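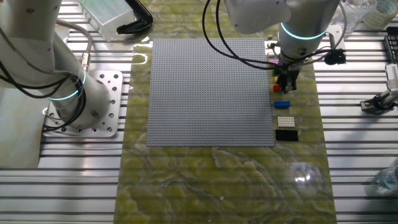

Page 2 of 3

Roy Room Building Group
Minutes of the December meeting

Chair: Visitación Requena. The meeting opened at 6:30 p.m. The November minutes were approved with one spelling change (Gestitz).

1. Baseplates
The group agreed that the large gray LEGO baseplate stays the standard size for table work. Plates are to be cleared of bricks before they go back on the shelf. Two members asked for green plates as well. Held over until prices are in from Plalleck.

2. Mats
The green marbled mat was discussed. It is glossy and throws back the ceiling light, which bothers people sitting on the window side. One member offered a plain cloth to try. The mat stays in use until then.

3. Laying out pieces
Agreed that pieces for a build go in a line along the right edge of the baseplate, on the mat – small bricks toward the top, the larger plates nearer the bottom. Left-handed members may use the other side. Loose spares stay in the tub.

4. Sorting
The mixed bin from Poro is still unsorted, almost 500 pieces. Sorting will be by color first, with white and black plates kept apart from the bricks. A 30-minute session will be set aside before the next build.

5. Other business
The lid of the red tub is cracked. V. Requena will look for another.

Closed at 7:40 p.m. Next meeting in January, same room.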